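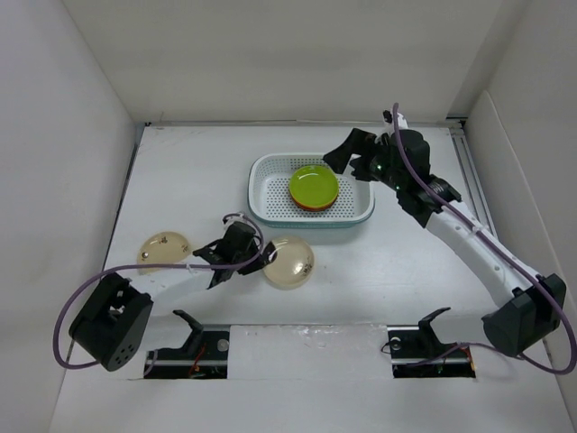

marmeleiro: Cesto furado para secar pratos, não me convencem. Tive um Skulico desses durante mais de 7 meses e a água passa pelos buracos, claro, mas vai parar à bancada. Acaba-se a limpar na mesma.

tia_do_rodape: Depende do que pões por baixo. Eu uso um tabuleiro velho de forno e despejo ao fim do dia. O plástico lava-se bem, coisa que não posso dizer do escorredor de metal que tinha antes, cheio de ferrugem nas soldaduras.

quintal_sul
23 jul 2023
Abri o tópico porque ando a arrumar a loiça pequena e queria opiniões antes de gastar dinheiro. São pratos de cor, daqueles de criança, verde-lima, laranja e vermelho, e umas tampas translúcidas em cúpula que nunca sei onde pôr. A ideia era um cesto branco de plástico, retangular, com furinhos, e os pratos empilhados lá dentro. As tampas ficavam fora.

marmeleiro: Empilhados não secam. Podes ter os furos que quiseres no fundo, que entre um prato e o outro não passa ar nenhum. Isso é arrumação, e para arrumação uma prateleira chega.

quintal_sul: Secar, seco com o pano. O cesto é para tirar tudo de uma vez do armário e levar para a mesa.

marmeleiro: Então não percebo para que são os furos.

bule_rachado: Para pesar menos e custar menos a fazer, desconfio eu. O da Jurkar custa 20 euros e juram na loja que é "ventilado". Ventilado é uma janela aberta. O da minha irmã veio de uma loja de bairro, sem marca, e faz o mesmo.

tia_do_rodape: 20 euros por um cesto?? O meu Rullberg foi 6 e ainda está direito. Os cantos arredondados ajudam, que nos outros junta-se uma papa no canto que só sai com escova de dentes.

bule_rachado: Nos furos quadrados também se junta. Vai ver o teu contra a luz.

tia_do_rodape: Fui ver. Está bem, junta-se um bocado.

lume_brando: Voltando às tampas – eu guardo as minhas viradas ao contrário, uma dentro da outra, com papel de cozinha no meio. Se forem de plástico riscam-se com uma facilidade enorme e depois parecem sempre sujas.

marmeleiro: Viradas ao contrário balançam. Já me caiu uma assim.

lume_brando: Encosta-as ao fundo do armário, homem.

quintal_sul: E se os pratos forem num cesto e as tampas noutro? Vi uns da Lavoie mais fundos, mas não dizem a altura interior em lado nenhum e não vou comprar às cegas.

bule_rachado: Leva uma tampa contigo à loja. Em setembro costuma haver descontos nestas coisas, mas confirma o preço antigo, que eu já vi "promoções" mais caras do que no verão.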